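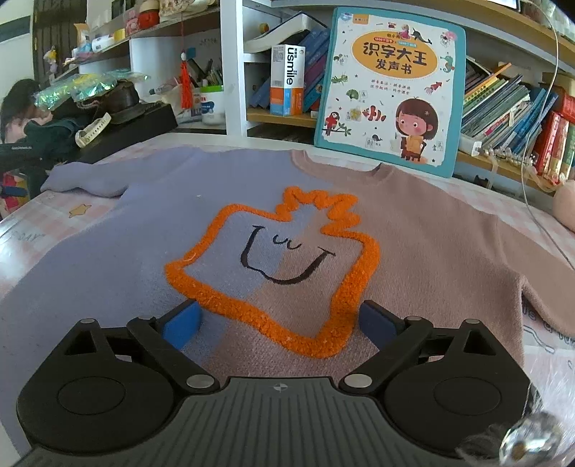 How do I fold a sweater with a fuzzy face on the front?

Biljana Hoxha
Posted Thursday, January 25, 2018

Hi all! I have this two-tone sweater, half periwinkle and half a dusty pinkish brown, with a big fluffy orange outline of a head on the chest and a stitched smile inside it. I love it to bits, but my usual fold (in half down the middle, sleeves tucked behind) puts a crease right through the face and squashes the orange part flat. It's going in a drawer until March. Do I hang it? Roll it? There's lint on the blue side too, and I don't want to drag a sticky roller over the fuzzy bit.

Eetu Saarinen

Please don't hang it, knits get pointy shoulders! Lay it face down, bring both sleeves across the back, then fold the sides in only as far as the edge of the design. After that, bring the hem up once, so the one fold lands below the face if you can manage it. I slip a sheet of tissue inside the body, and mine goes on top of the pile with nothing heavy over it. For the lint I'd just pick it off by hand. If the pile has gone flat by spring, hold a steamer a little way off and fluff it with your fingers.

Koskela18

I roll all mine. Never had a problem, but mine are plain so who knows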